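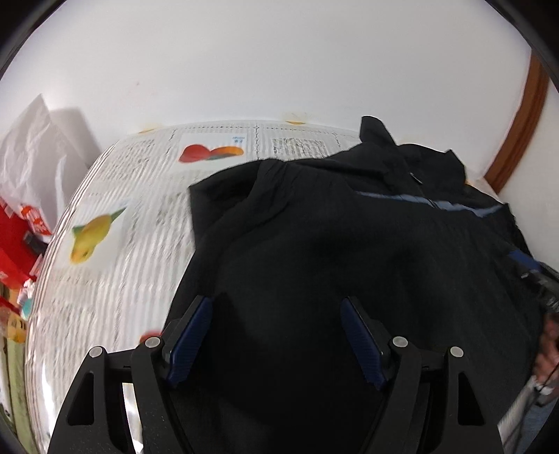 # Folding and Packing Jackets and Track Tops

This guide sets out the standard method for preparing jackets and track tops for storage or onward distribution at the Domham Clothing Exchange. It applies to all zipped or buttoned outerwear with a lining no thicker than a finger. Padded coats and waxed garments are covered in Guide 41.

The method produces a flat bundle with the collar at the top and the sleeves enclosed. Staff at the Lemlow store unpack directly onto shelves, and bundles folded in any other way must be folded again on arrival.

## Before You Begin

You will need:

- a table that can be reached from at least two sides
- several sheets of newspaper
- a soft clothes brush
- a damp white cloth
- a size label and a pencil
- one Taleo storage box for every 11 garments

Cover the table with newspaper, overlapping the sheets by the width of a hand. Newspaper keeps dust off the fabric and can be thrown away at the end of a session. Use it under dark garments only. Newsprint can mark white and pastel fabrics, and these should be folded on plain packing paper or a clean cotton sheet.

Change the top layer whenever it tears, becomes damp, or collects visible lint.

## Step 1: Check the Garment

Lay the garment down loosely and look it over before smoothing it. Black fabric hides stains well, so tilt it toward a window or lamp and look for patches that are duller or shinier than the rest. Wipe any such patch with the white cloth. If color comes off on the cloth, place the garment in the rewash bin.

Examine these areas with particular care:

- the inside of the collar, where makeup and skin oils gather
- the cuffs, for loose thread and stretched ribbing
- the underarm seams
- any stripe or contrast panel, for lifting at the edges

Empty every pocket, including inside pockets. Items of value are placed in an envelope marked with the bag number and handed to the front desk. Tissues, receipts, and wrappers are discarded.

## Step 2: Brush and Close

Brush from the shoulders to the hem in one direction. Short strokes are best on knitted track tops, which pull easily.

Close the main zipper to a point just below the collar. Leave the last inch open so that the collar can lie flat. Jackets with buttons should be fastened at the top, the middle, and the bottom; the remaining buttons may be left undone. Close pocket zippers completely. An open zipper can snag the garment packed on top of it.

If a zipper does not run smoothly, do not force it. Attach a repair tag and set the garment aside.

## Step 3: Lay It Face Down

Turn the garment over so that the front rests on the paper. Take hold of both shoulder seams and give one light pull outward, then do the same at the hem. Smooth the back with the flat of the hand, working from the center to the sides.

The collar needs separate attention. A stand-up collar tends to bunch when the body of the garment is moved, particularly if the table is against a wall and the collar end is pushed up to it. Draw the garment toward you until the whole collar rests on the table, then press it flat.

Where the garment has a horizontal stripe, use it as a guide. The stripe should run straight from side to side before the first fold is made.

## Step 4: Fold the Sleeves

1. Bring the right side of the garment in toward the center, folding along a line that begins halfway along the shoulder.
2. Turn the right sleeve down so that it lies parallel to the new edge, with the cuff pointing to the hem.
3. Repeat both actions on the left side.
4. Check that neither cuff extends below the hem. If one does, turn it back on itself once.

The two sides should meet or slightly overlap. On larger sizes the sleeves may lie on top of each other – this is acceptable, provided that the overlap is smooth.

## Step 5: Fold the Body

Fold the hem up by one third, and then fold again so that the lower edge reaches the base of the collar. Turn the bundle over. The front of the garment should now face upward, with the collar visible and the sleeves out of sight.

Press down gently to release trapped air. Do not kneel or lean on the bundle, as this can crease synthetic fabric in a way that only steaming will remove.

## Step 6: Label and Box

Write the size and garment type on the label and tuck it under the collar. Do not use pins or adhesive tape on the fabric.

Place bundles in the box on their long edges, collars upward, so that labels can be read without lifting anything out. Heavier garments go at the ends and lighter ones in the middle. A full box should close without pressure on the lid. Copy the contents onto packing form 2213 and place the form inside, on top of the garments.

Boxes intended for the Nørgaard shelving must not be filled above the inner line. These shelves have a low clearance, and bulging lids prevent the boxes from sliding in.

## Common Problems

**The bundle springs open.** The usual cause is air in the lining. Unfold the body, smooth it from the collar down, and fold again more slowly.

**The fabric slides on the paper.** Smooth polyester moves easily on newsprint. Place a cotton towel beneath the shoulders to hold them still.

**Lint returns after brushing.** Clean the brush and replace the top sheet of newspaper. If lint is still present, use a lint roller on the finished bundle.

**The garment is creased from the donation bag.** Hang it overnight before folding. Light creases in knitted fabric normally drop out without ironing.

## Closing the Table

Fold the used newspaper inward, keeping the dust inside, and place it in the paper bin unless it is damp or stained. Return brushes to the drawer with the bristles facing up. Unfinished garments go back into a clean bag marked "unchecked" – they should not be left on the table overnight. Spare labels are supplied in packs of 500 and are kept with the packing forms.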